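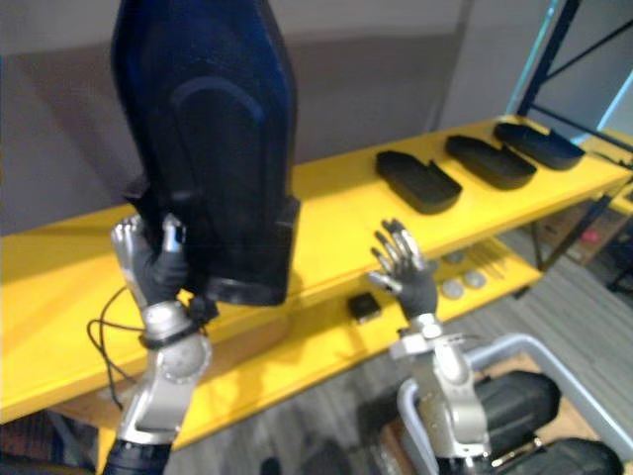
Grustico: a garden diary dataset

Welcome, and thank you for stopping by! Grustico is a collection of first bloom, last frost and first harvest notes from home gardens in the Ditton valley and up the hill at Larkeck. It covers 27 years and holds 2,397 entries from 326 gardens, nearly all of them typed in from paper diaries, seed packets, calendars off kitchen walls and, in one lovely case, the inside of a shed door.

I started it to settle a family argument over whether the lilacs were really coming out earlier than they used to. I still couldn't swear to the answer (you'll see why further down), but by then I had three boxes of other people's diaries in the hall and it seemed a shame to stop.

What's in the folder

entries.csv is the main table, one row per note.
gardens.csv has one row per garden, with the elevation band and the general lie of the land.
plants.csv matches the names people wrote to the names I settled on.
wi.py is Wi, the little script that checks the tables for you. It needs nothing beyond plain Python.
CHANGES.txt lists corrections, newest first.

Columns in entries.csv

There are 11 columns, and they haven't changed order since the first release, so old scripts should still run.

entry_id: a number that never gets reused, even when a row is taken out
garden_id: matches gardens.csv
year: four digits
month_day: month first, like 04-17
kind: bloom, frost, harvest or other
plant: the settled name, blank for frost rows
as_written: the name exactly as the gardener put it down, spelling and all
spot: open ground, wall, pot or under glass
source: diary, calendar, packet, letter or memory
sure: 1 to 3, where 3 means the date is written plainly on the page
note: anything else worth keeping

Please do read the note column before you throw it away. Some of the best material lives there — "bloomed but only the one by the drain" tells you a good deal about that drain, and "frost, but I was away and Mother says so" tells you how far to lean on the date.

Getting started

Put all the files in one folder and run Wi from there:

python wi.py check

It prints a line for every row it doesn't like, and a short count at the end. A fresh copy should give you no complaints at all. If it does complain, the usual culprit is a spreadsheet program that has helpfully turned month_day into something else. Import that column as text and try again.

To pull out one plant:

python wi.py plant lilac

This goes by the settled name, so it will catch "lylac," "the lilacs," and "Aunt's purple bush" all at once. That last one took a couple of phone calls to sort out.

How the dates were read

Every diary was read twice, with a good gap between, and the second reading was done without looking at the first. Where the two didn't agree I went back to the page, and if the page still wouldn't say, the row got a 1 under sure. Plenty of people wrote things like "lilac out this week." For those I used the first day the diary covers on that page and dropped the score to 2. You may prefer the middle of the week. If so, look for the word "week" in the note column, where I've left it in every such row.

Frost rows are the shakiest. One gardener's frost is white grass, another's is a skin of ice on the dog's bowl, and a third went by whether the beans sulked. I haven't tried to make them agree.

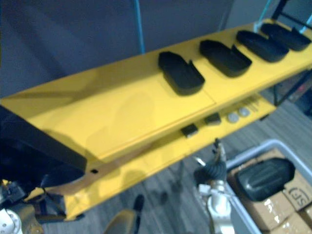
Can I work out a valley-wide average bloom date from this?

I'd be careful with it. The Larkeck gardens sit a good deal higher than the Ditton ones and joined later, so a simple average drifts toward later dates in the newer years even if no single garden has changed a bit. Compare each garden with itself first, then put those differences together. The elevation bands in gardens.csv will help you see which gardens came in when.

Things to watch out for

People garden unevenly. Spring is thick with notes, and by September most diaries have thinned down to tomatoes and complaints. A missing row never means a thing didn't bloom, only that it wasn't written down (or that the page got wet, or that somebody had a new grandchild that year).

Keen gardeners are over-represented too. Folks who keep a diary for decades tend to have sheltered beds and good soil, and they notice the first flower the morning it opens. I'd expect their dates to run a touch early compared with the neglected lot next door.

Varieties are mostly unknown. "Early pea" may be three different peas over the life of one diary.

Privacy

Names, street addresses and phone numbers were left out from the start. Garden locations are given only by village and elevation band, and I've trimmed notes that touched on illness or money. If you recognize your own family's diary and want something gone, write to me and it will go, with no questions asked. The entry_id stays behind as an empty number.

Using and sharing

Free for any purpose, including teaching and commercial work. I'd love a mention, in these words or something like them:

Shim, Chang-ho. Grustico: garden diary notes from Ditton and Larkeck.

Corrections are very welcome, and so are diaries. Photos of the pages are fine as long as the year shows somewhere. Please don't mail originals without writing first, as the hall is full again.

Last updated 6/3/26 by Chang-ho Shim. Changed in this release: fixed the swapped day and month in a run of harvest rows, added two Larkeck gardens, and corrected "quince" to "quince (flowering)" where the diary made it plain.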